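Main articulée Drukberg : mon avis après deux mois à l'atelier

Je cherchais une main à monter sur le second bras de notre établi partagé, et là, franchement, quel plaisir ! Commandée 329 € chez Costuseck, montée en une soirée (58 minutes pour la calibration, quand même), et les doigts se referment avec une douceur que je n'attendais pas à ce prix.

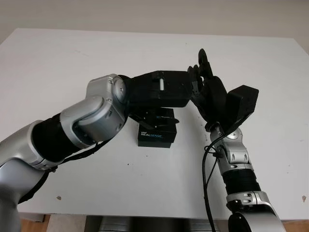
La main face à la pince noire, au-dessus de la boîte RealSense.

Côté logiciel, Drasiline la reconnaît sans pilote. J'ai enchaîné 141 prises sur des bouchons et des gobelets, très peu de ratés. Seul bémol : le câble, à bien guider le long du poignet. Je rachète les yeux fermés !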